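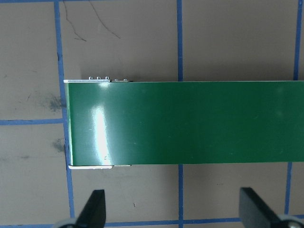 **Figure 3.** Wrist-camera view at the start of an approach. The fingers are open and not in contact with the green object. The bright vertical streak near its left end is glare from a light.

### 4.2 Edge localization on glossy surfaces

The second group of trials tests whether the wrist camera alone can supply a usable grasp axis when the top face of the target is reflective. Matte targets were covered in Section 4.1 and gave few problems. Glossy targets are harder for two reasons: the highlight moves across the surface as the arm moves, and its borders are often stronger than the true borders of the part.

We compare two estimators. The first, taken from the Ustutach grasping package, fits a rectangle to the strongest closed contour in the image. The second, which we call Holtska, fits the two long edges separately and adds the short edge only after the long pair has been accepted. Both run on the same images, and neither uses depth.

The tape grid on the tabletop serves as a fixed reference. Blue lines were laid by hand and then measured, so that each cell corner has a known position in the robot base frame. An image is used only if enough of the grid remains in view to recover the camera pose. In Figure 3 the center line is interrupted by the object but can be followed both above and below it, and the left line passes just beside the short end. Line segments hidden by the part are bridged by a straight-line fit. Smudges and pen-like marks on the table were left in place and are rejected by a color threshold.

Each estimator was run on 20 approaches. An approach was scored as a failure if the estimated axis would have placed either finger on top of the part. All labels were drawn by Rezaul Barua and checked by Busisiwe Magagula, who did not see the estimator output. Disputed labels were discussed and redrawn before scoring.

The contour method failed on 3 approaches, all with the highlight close to a short edge. In these cases the fitted rectangle ended at the streak, and the estimated center moved toward the far end of the part. Holtska failed on 2. Both failures came from the metal strip that protrudes along the upper left edge: the fitted line followed the fasteners on the strip and rotated away from the green border. Masking by color before the fit removed one of them – the other remained, as the strip reflected enough green to pass the mask.

The difference between the methods is too small to rank them on this set. The failure types are distinct, however, and a combined test that accepts a short edge only when both estimators agree is examined in Section 4.3. Repeat trials at the Sarnby site, with the lamp moved to the side of the table, are reported there as well.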